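Can a robot sort small parts in a shop yet?
Asked 11/04/2025 in Shop Talk

We're a small repair shop in Bovthorpe and we go through a lot of push buttons. Every night somebody sorts them into trays. Could a pair of arms do that chore now, or is it still a lab thing?
prornbridge_pat

Yes, and it's such a fun time to try it! Start with two trays and a few buttons, some already sorted, some left out on the mat between them.
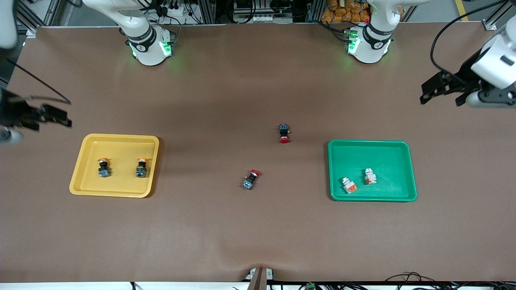
Buttons lying on their sides are the hard part, so practice those early. Ours took around 7 weeks to get decent at it, and I still grin every time one lands right.
gerner_bench

Depends on your volume. We do 292 a night by hand and it takes one person no time.
tinbox686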